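**Dia aberto na Grevitz — alguém mais foi?**

**rutepinhal** escreveu:
Fui na segunda à tarde com a minha irmã e adorei! Éramos 17 no grupo e quem nos guiou foi a Yeshi Araya, uma paciência de santa. A demonstração era de arrumação com dois braços, numa mesa dividida em quadrados com fita azul (tão simples, e eu à espera de lasers). Fiquei colada à mesa quase 100 minutos.
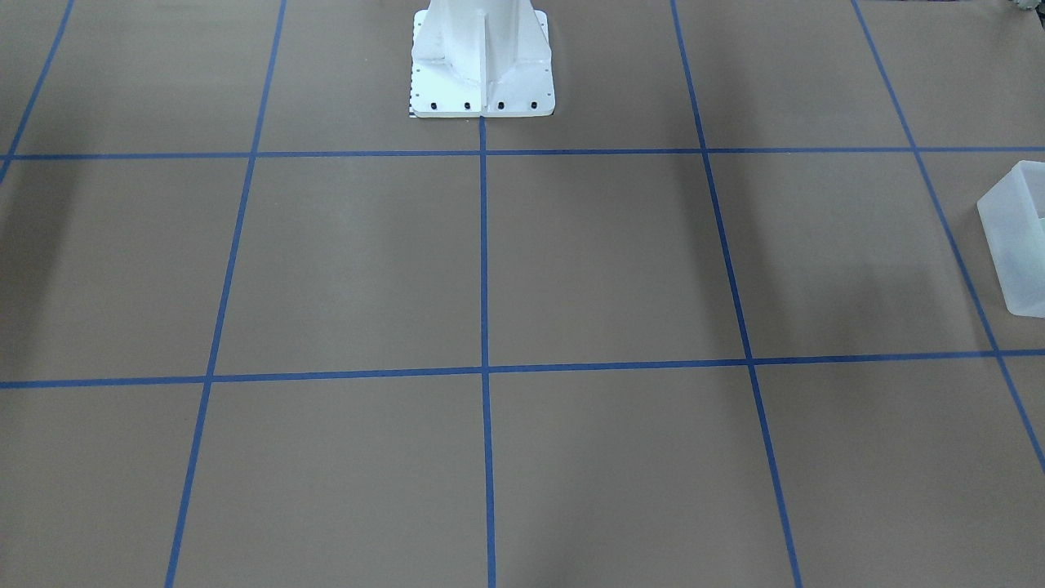
*A mesa da demonstração, com a base branca ao cimo e a caixa de plástico à direita.*

**tornilho_m8** escreveu:
Também fui, mas de manhã, e achei fraquinho. Muita espera entre tentativas. A da Pálfi, em setembro, tinha outro ritmo.

**rutepinhal** escreveu:
Oh, discordo! Gostei das pausas, deu para fazer perguntas. A Yeshi disse-nos que já vão em 3.627 tentativas registadas naquela mesa.

**tornilho_m8** escreveu:
A nós disseram 3.806. Ou alguém se enganou ou contam de maneira diferente — e isso já me faz torcer o nariz.

**zecabarros** escreveu:
Se calhar um número inclui os ensaios e o outro não. Alguém sabe se é preciso inscrição para a próxima? Queria levar os miúdos.

**rutepinhal** escreveu:
É, sim, na receção. E leva-os de tarde, que há mais espaço!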